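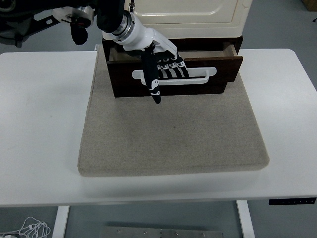
Figure 2. Drawer unit with the bar handle, placed on the felt mat. The drawer is partly open.

3.2 Drawer and handle

The second object of the study is a small wooden drawer unit with one drawer. The front panel is dark brown and the inside is of a lighter color, so the opening is easy to see against it. A white plastic handle is fixed horizontally on two short posts. We chose a bar – and no round knob – after the first trials in Plostgate, where knobs gave very different ways of pulling between persons.

The unit stands on a beige felt mat, which reduces sliding on the smooth table. In total 207 openings were recorded with this handle. Each was rated by two of the authors separately, and the cases of disagreement were decided by K. Medve. The ratings are discussed in Section 4.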